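Sorting Small Household Items into Open Baskets: Container Choice and Table Layout

Project report, second-year module in Product and Interior Studies
Group 3, Herkberg

1. Background

Small loose items collect on flat surfaces in shared homes. Bottles, pens, fruit and similar goods are put down where there is space and stay there until someone needs the table. The usual remedy is a basket or tray, but the size, depth and colour of the container are mostly chosen by looks. This report looks at how two woven baskets of similar shape perform as sorting containers on a plain table, and how the position of the items before sorting affects the work.

The project follows on from the Odis study carried out in our department last year, which dealt with lidded boxes. That study found that lids were left off after a few days of use. We therefore limited ourselves to open containers.

2. Aim and limits

The aim was to answer two questions. First, does a difference in depth between two baskets change where people put tall items? Second, does the starting position of an item on the table change the order in which it is put away?

We did not look at drawers, shelves or wall storage. Cost was left out, as both baskets were bought second-hand from the Killuvo shop and the prices would not be useful to anyone else.

3. Materials

The table has a smooth white top with a rounded corner. White was chosen so that items of any colour would stand out, although this is less true of the white marker, which was easy to miss in poor light.

Two rectangular wicker baskets were used. One is dark brown with flared sides and a braided rim. The other is a lighter orange-tan and a little shallower. In the tables they are called D (dark) and L (light).

The items were toiletry-sized bottles, a marker and artificial fruit. Real fruit was used in the first trial only. It bruised when dropped and changed weight over the week, so it was replaced.

4. Method

Each trial began with both baskets empty at the back of the table, D on the left and L on the right, with a gap between them. Items were set out in front. The person sorting stood at the front edge and was asked to clear the table in any order, using either basket. No categories were given.

There were 14 trials in October. For each one we noted the order of the items, the basket used, and whether the item stood or lay down once released. An item that was moved from one basket to the other was recorded under its final place, with the move written in the comments column. Time was recorded with a phone but is not reported, because the start signal was not given in the same way in each trial.

5. Results

5.1 Depth

Tall items went into D more often than into L. Bottles lowered upright into D tended to stay upright if they were placed near a side wall. In L they leaned or fell, and some people then moved them across. The marker ended up in L in most trials, usually lying along the long side. 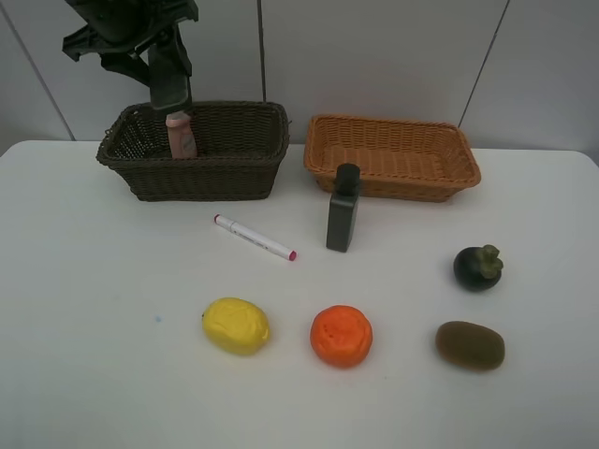 A bottle standing in the gap between the baskets was a special case. It was within easy reach of both, and the choice of basket was less settled than for any other item. In the comments, people said they left it until they could see what each basket held. Liu's work on kitchen counters reports a similar delay for objects placed between two possible homes.

5.2 Starting position

Items near the front edge were mostly taken first. Fruit was the exception. Once one fruit had been put in a basket, the rest normally followed it, even when other items were closer to hand. Grouping by kind was therefore stronger than grouping by distance.

6. Sources of error

The baskets were not swapped over, so depth cannot be fully separated from side. A right-handed person reaching to the left for D has to cross the body, which would be expected to favour L, but we did not record which hand was used. Colour is a further possible cause. The only way to rule it out would be to use two baskets of the same colour and different depths, and we could not find a matching pair in time.

The artificial fruit is light and rolls more easily than real fruit. In two trials a piece rolled off the table and was put back by a group member.

7. Further work

The trials should be repeated with the baskets swapped, and with a third, deeper basket. The record sheet also needs a separate column for moved items, as the comments column became hard to read once it held more than one note per trial. A blank copy of the sheet is given in Appendix A.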